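Fornel Community Help
Home > Two-Arm Setups > Recording and Datasets

How many bad grasps should I keep when recording shirt folding episodes?

Asked by jratanaporn in April
3 answers, accepted answer marked

We are recording demonstrations of T-shirt folding on a two-arm station. The operator drives both arms with leader arms and we save joint positions, gripper opening, both wrist cameras and one camera that looks down at the table. The plan is to train one policy for the full fold, starting from a shirt laid flat on the table and ending with a folded shirt near the middle.

We have 2,101 episodes so far from two operators. Before we train again I want to clean the set, and I don't know what rule to use for the grasps.

The problem is layers. On the first fold the operator is supposed to pick up the edge of the shirt and bring it across. From the overhead camera you can't tell if the gripper has the top layer, both layers, or the top layer plus a bit of sleeve. On the wrist camera you usually can, if you go slowly. A grasp like the one below would get different labels from our two operators. There is a pinched fold standing between the fingertips and there are other layers right behind it and under it, and it is a judgment call which of them are going to come along. 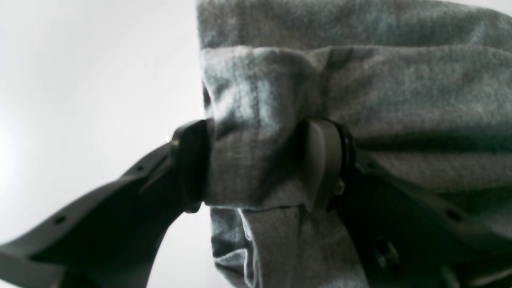 What we have tried

First we threw out every episode where the operator opened the gripper and grasped again. It made the set a lot smaller. The policy trained on it moved smoothly, but when it missed the cloth it kept going with empty grippers and did the whole fold in the air.

Then we put everything back in, including the messy ones. Now it does regrasp, but it also regrasps when it doesn't need to. Sometimes it opens and closes on the same corner for most of the run and then times out at 100 seconds.

We also tried a "clean" label and a "messy" label given by the operator at the end of each episode. One operator marks nearly everything clean. The other marks an episode messy if the hem is crooked at the end, even when all the grasps were fine. I can't use those labels for much.

What I would like to know

1. Is there a sensible share of episodes with a regrasp, or is share the wrong way to think about it?

2. Should an episode be cut into stages (grasp, lift, fold, release, smooth) before filtering, or filtered whole?

3. Does it matter that the two arms don't always arrive at the same time? On the long folded edge the right arm often has its corner pinched while the left one is still short of the other end. Our operators do this differently. One waits, the other starts to lift with the first arm.

We are using the Phromma recorder with default settings, and the fabric is dark, which does not help. The table is white and the exposure is set automatically. Overhead view at the stage I mean:

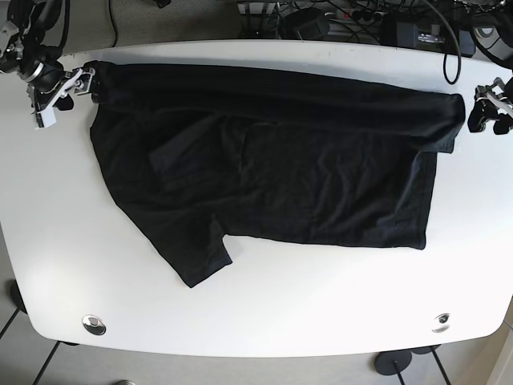 Answers (3)

Accepted answer
Posted by tablecloth_dan

I would cut into stages first and only then filter. We did it the other way for months and regretted it. A whole episode is long, and one bad moment in the middle makes you throw away a good release and a good smoothing pass. Once it's cut up you can keep the good stages for anything that trains on short chunks of actions.

On your first question, I don't think a fixed share means much. What mattered for us was why the operator regrasped. We ended up with these groups:

Missed the cloth. Fingers closed on nothing, operator backed off and tried again. Keep these. They are the examples your first policy never saw, and it sounds like that is why it folded the air.

Wrong layers. Operator saw it, opened, and took a new grasp. Keep these too, but only if the wrong layer is visible in at least one camera before the gripper opens. If the operator knew from standing next to the table and the cameras don't show it, the policy is being asked to open its gripper for no reason it can see. I suspect a lot of your repeated opening and closing comes from there.

Fussing. The grasp was good and the operator wanted it a bit nicer. Cut it. Keep the part before and the part after if they join up, otherwise drop the stage.

Dropped during the lift. Keep it if the operator recovered. Drop it if someone reached in by hand.

To sort them, have one person label all the grasps from the wrist video without looking at the overhead view and without knowing who was driving. Use three labels: one layer, more than one layer, can't tell. Don't force a choice. Your first picture is one I'd put under "more than one layer" or "can't tell" depending on the next second of video, so label from a short clip and never from a still. If "can't tell" gets very large, you have a camera problem and filtering won't fix it.

Then have a second person repeat a small batch. We did 100 grasps. If the two people disagree often, rewrite the labeling instructions before going any further. Our first version said "a good grasp of the edge" and everyone read that their own way. The version that worked said which edge, how many layers, and that the sleeve must not be between the fingers.

For the timing of the arms, pick one habit and make both operators use it. I'd pick waiting. First arm grips and holds still, second arm grips, short pause, both lift. It looks slow and the operators will complain. If half of your data lifts early and the other half waits, then in exactly the state you show, with one end pinched and the other not reached yet, the model sees two different things to do. A policy that can handle more than one mode may pick one and stick to it, but you'd be spending a lot of episodes on something you don't care about.

The pause should be short. If it's long the policy learns to sit there. We trimmed runs of frames where no joint moved, down to 5 frames, and that was enough.

Last thing, lock your exposure. Dark shirt on a bright white table with auto exposure means the wrist image changes a lot between "mostly table" and "mostly cloth". When the gripper gets close the cloth fills half the view and everything shifts. Set it by hand so you can see the folds in the fabric and let the table blow out. There's nothing on the table you need to see.

Comments on this answer

jratanaporn: Thank you. I went through a batch last night and you are right about the second group. In many of them I can't see any reason on video for the gripper opening. I'll ask the operators to drive from the screens and not from the table.

tablecloth_dan: Driving from the screens helps a lot. It'll be slower for a week or so.

marguerite_v: Does trimming still frames mess up the timing if the policy predicts at a fixed rate? We saw jumps.

tablecloth_dan: Only if you trim while something is moving. Check the grippers too, not just the arm joints. A closing gripper with still arms looks like a pause if you forget it.

Answer 2
Posted by marguerite_v

Mostly agree with the above. I'll add something about how you collect, because you can filter forever and still be short of the hard cases.

We set aside one session a week (ours is Sunday, the building is quiet) where the operator only records recoveries. One person sets up a bad state by hand before recording starts: shirt shifted, edge rolled over, a sleeve tucked under, one gripper already closed next to the cloth with nothing in it. The operator starts from there and only has to reach the next good state. These are short, so you get plenty of them. 12 bad states on a printed sheet, go down the sheet, start over.

That way regrasps in the main set can be filtered hard and you still have recoveries from the other set. How much of each to mix in training is something you have to try. We began with too many and got the same nervous opening and closing you describe.

Write the shirt down too. Size, color, thickness. We used one shirt for far too long and it went soft, and new shirts don't crease the same way. If all your episodes are black T-shirts, expect trouble with anything light on that white table.

About the fingertips: if yours are smooth pads they slide off a single layer and the operators start grabbing deeper to be safe, and then they pick up two layers. You might be seeing that. We put Sanix grip film on ours and the operators went back to taking small pinches without being told. You do have to replace it, and don't change it halfway through a dataset without making a note.

Comments on this answer

jratanaporn: We have not logged the shirt at all. Starting that now. How do you store the bad state number, in the episode name?

marguerite_v: In the notes field. Names get changed.

Answer 3
Posted by kx_brindle

just collect more data. 2,101 is not a lot for cloth. we use Brindex for labeling and it sorts the bad ones for you

Comments on this answer

tablecloth_dan: It sorts by whatever labels you give it, so the labels still have to be right.

Update from jratanaporn

We locked the exposure, cut everything into stages, and both operators now wait for the second arm. I relabeled the first-fold grasps only. The "can't tell" pile was bigger than I hoped, and most of it is from the earliest sessions, so those are out. Retraining on the rest now. I have not started on the recovery sheet but the bad states are written down. If anyone has a good way to mark the end of the smoothing stage, please post it, because ours just runs until the operator gets bored.

Jirayu Ratanaporn

Related threads
Gripper opening reads slightly closed after homing
Phromma recorder drops frames on second wrist camera
Leader arm drifts when operator lets go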